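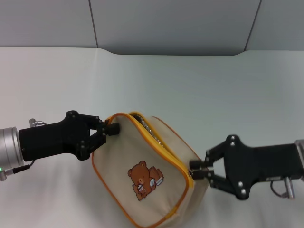

Small insulated pouches: an interview with a product developer

20 April 2025

Print this page | E-mail to a colleague | 4 comments

The product developer at Beltwood, a soft goods firm, prefers to discuss seams. Her current project, Kevel, is a line of lined canvas pouches for lunches and cold packs, and most of our conversation concerned the top edge.

"The closure is where you lose performance," she said. "The lining can be as reflective as you like. A zipper is a row of gaps." Her bench trials in March ran for 60 minutes per sample, and the differences between closures were larger than those between linings.

Piping was the second topic. It stiffens the perimeter of a soft panel and takes the abrasion at the corners, but it adds a sewing operation at every curve. "A tight radius puckers. We went to 18 mm and the rejects dropped." The first production run was nearly 4000 units.
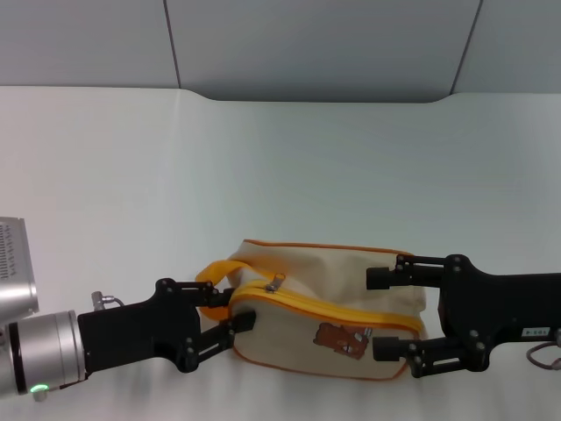 Canvas pouch with orange piping, yellow zipper and bear motif.

Colour is decided late. Light canvas shows soiling sooner than grey, she conceded, and parents raise this often. "They also find a light bag faster in a dark cupboard. I have both comments on file."

On cleaning, her advice was brief. Empty the pouch, open the zipper fully, wipe the lining with a damp cloth and leave it open to air dry. Machine washing is not recommended for foil-type linings. "Creasing is cosmetic. Cracking is a different matter, and heat brings it on."

She would not be drawn on handles, except to say that a side loop should be sewn into the seam and bar-tacked. A larger size is being drafted.

Contact | Copyright Rukis Trade Review | Back to top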